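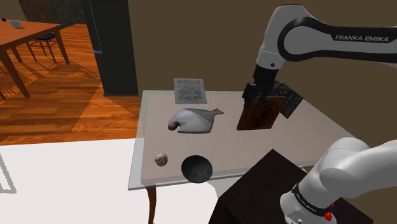

*Franka sim, wooden board in the gripper, tilted over the table. Bowl is down at front left.*

# Sim arm for a home table-clearing build: how do I stop the tilt, and how do I pick drop heights?

**posted by zullside_garage, 1/16/21**

Hi all! Long-time reader, first real post. I'm building a table-clearing arm in our shared workshop at Zullside, and before I let anything with a motor near real dishes I'm working it all out in simulation with a Franka model. It is so much fun. I lost most of last May to just getting the table to stop sliding through the floor, and now I have an arm that picks things up on command!

The setup: one arm on a pedestal in front of the table, a handful of household objects, and a small task list I call Surkadley (it's a text file, don't be impressed). Each task is "grab this, put it there." Small round things are going well. Flat things are a mess. The square wooden board is the worst of them. I grip it near an edge, lift, and it hangs at an angle. Then when I lower it, one corner touches first and my controller thinks the job is finished.

What I have tried so far:

- turning up the friction on the finger pads (helped a little, then the board started to jitter)
- closing the gripper harder (more jitter)
- lifting very slowly (same tilt, longer wait)

The ball-into-bowl task is the one I use to check that I haven't broken everything. Same room, same table, different set of things on it:
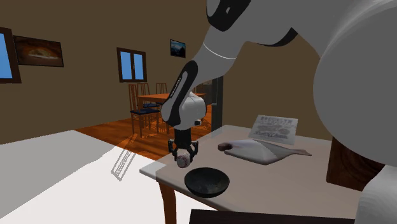
*Ball task, gripper pointing straight down over the bowl.*

My second thing: how high above the bowl should I open the fingers? I have been picking numbers by feel, and if I swap the bowl for a different one I have to start over. I'd love a rule that carries over to the real arm, which is going to be a much cheaper and wobblier machine with a Tokine gripper on the end.

Physics runs in plain rigid-body mode, seed 3489 if anybody wants to compare notes. Thanks in advance — I will happily read long replies.

---

**benchtop_otter**

Great project! I went through the same thing with a plastic tray, so here's what got me past it.

Your board tilts because you're holding it away from its center of mass and two finger pads make a pretty good hinge. Squeezing harder won't fix a hinge. Try these in order:

1. Check the mass and center of mass in the board's model file. Mine had the center sitting at a corner of the mesh, left over from the modeling program. I chased that tray for weeks before I looked.
2. Move the grasp so the line between the fingers passes as close to the center as you can reach. On a wide board you can't get all the way there, but every bit cuts the torque.
3. Look at your contact model. If the pads touch at a single point each, there is nothing to resist twisting. Either give the pads a real contact patch or turn on torsional friction if your simulator has it.
4. Put the jitter away by making the physics step smaller. Halve it and see. If the jitter changes a lot, it was the solver and your friction number was fine.

For putting it down, don't stop at first contact. Lower until you feel the corner, then keep going slowly while you rotate the wrist toward level, and only open when the force has settled. It looks lovely when it works. The board sort of lies down by itself.

On drop height: measure from the rim of the bowl, and store that with the bowl. I keep an entry for each container with rim height and inner width, and the arm goes to rim plus a small clearance. Then a new bowl means a new entry and no new guessing. Keep the clearance as small as your fingers allow. A ball dropped into a shallow bowl with any sideways speed will happily roll up the side and leave, so wait for the arm to stop moving before you open. I pause for 7 physics steps and that has been plenty for me, but your wobbly arm will want more.

---

**ambrosio_shed**

Just use suction for the flat stuff. I put a cup on my Ambrosio arm and never looked back.

---

**marlpit**

Agree with the first reply, mostly. One thing I'd add about the real machine: randomize before you move over. Shift the board's mass, the friction and the starting pose a bit on every run. I did 2586 runs with everything fixed and got a beautiful success rate that fell apart the first evening on hardware. Adding a little noise to the joint positions helped more than any friction tuning did.

Suction is fine on sealed, smooth surfaces. On bare wood with grain or carving it can leak, so test it on your actual board before you buy a pump.

Also, log the wrist angle at release. If you get back to this thread, post the plot for a good placement and a bad one on the same axes and we can probably tell you which of the two problems you have.

---

**zullside_garage**

Oh wow, the center of mass WAS off in the board file! Not at a corner, but well away from the middle. Fixing that tonight, then the contact patch. Rim heights are going into Surkadley too. I'll post the wrist plots once I have both kinds.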